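The Slow Work of Teaching a Gripper to Handle Cloth

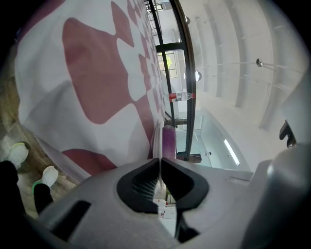 A printed fabric seen past the fingers of a hand-held gripper.

Cloth is hard for a learning system. It folds, hides its own edges and rarely lies the same way twice. Akeler gathers its examples with hand-held grippers, so no robot arm is needed at this stage. A person does the task, and the tool records it.

The current set, named Torkon, holds 370 recordings - the target is 600. Each lasts about 10 seconds. A recording is dropped if the fabric leaves view for more than 3 seconds. Training starts in February.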